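4.2 Who washes the cup

The Vultevberg survey went to 325 office workers, and 229 sent it back. We asked how shared kitchens are kept in order, and by whom. Most respondents said that everyone pitches in. Most also said that they personally did more than their share, a result that would require a good deal more washing than Vultevberg's sinks have seen.

Answers shifted with the type of dish. Plates were treated as common property and mugs as private, while bowls fell somewhere between and caused most of the quarrels.
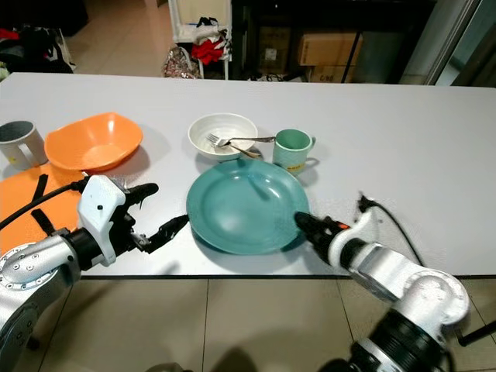 A mug has an owner even when the owner has left the company, one respondent wrote, and washing it feels like opening their mail. We coded this under "territory," along with 100 other remarks of the same kind.

Signs did little. At the Worko site, a notice posted in February drew written replies, then replies to the replies — none of them about dishes.
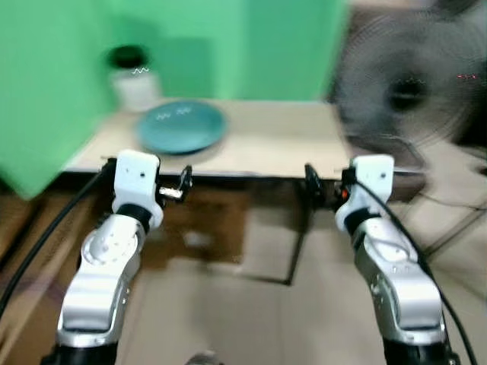
Department of Workplace Studies, Vultevberg

Rotas did better, though mainly on paper. The Mai and Purkeo offices both kept one, and both had filled in every box well ahead of time.

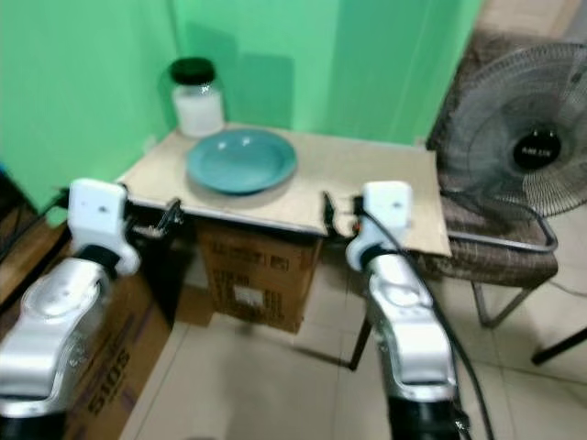
Figure 3. Table with a cardboard box as its base.

Table space mattered less than we had expected. Workers with a small surface complained no more than those with a large one, but they did complain sooner.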